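Search or jump to...

# Heketti Place-Name List

Tags: dataset, toponyms, spelling variants, CSV

Heketti is a table of 1,418 village and farm names collected from old parish maps, with the spellings each map used. It covers two districts, Drustska and Lumanlan. Release of March 2, 2019.

## Files

- names.csv – one row per name
- variants.csv – one row per spelling, linked by name_id
- sheets.csv – the 28 map sheets, with scale and year

All files are UTF-8 with comma separators. Empty cells mean the sheet was unreadable at that spot.

## Known problems

Sheet 2 has a fold through the river names, so those rows are marked "unsure". Accents in Lumanlan were typed by hand and are uneven. The Cliltov sheets were dropped in February – the scans were too faint. 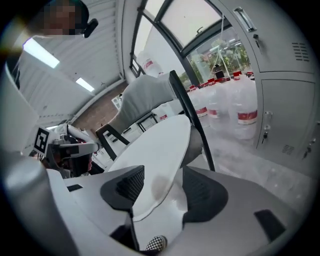 Leaning in, dark hair around the face.

## Contact

Compiled by Oisín Ó Riain. Spelling checks by Gijs Dewulf. Send corrections with the name_id and the sheet number.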